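Penner Robotics Club, Workshop Notebook
Bench 3, Saturday, October 15, 2022

Purpose of session
To continue preparation of the sorting and block-placing exercise for the Altura student challenge in December. Students worked in pairs, one at each arm's controls.

Work carried out
The joint limits for both arms were entered again from the Eltier worksheet, as the values saved last week did not match the printed copy. The left arm was then moved through its approach at 25 percent speed. A full run of the script was recorded under log number 1842. The run stopped at step 37, where the two arms requested the same area of the mat. The pair on duty was asked to write a waiting rule for the right arm and to submit it before the next session.

The fruit basket remains at the back left of the table. The blocks stay on the mat for both parts of the exercise. Approach to the light-blue block, left gripper pointing down in front of the basket:
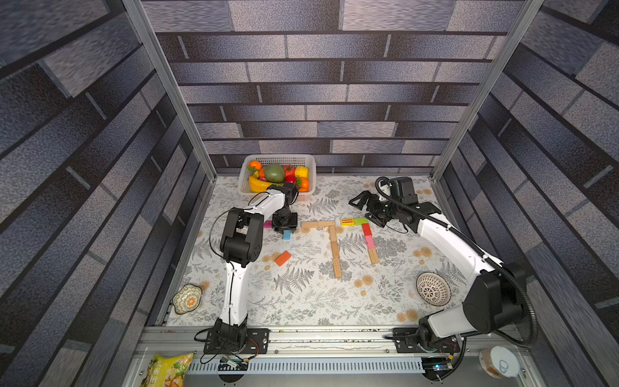 Items outstanding
Waiting rule for the right arm: not yet received.
Cable loops at the left elbow: check clearance before the speed is raised.
Vandar gripper pads: order one spare set.
Log 1842 to be copied to the shared folder and the entry initialed by both pairs.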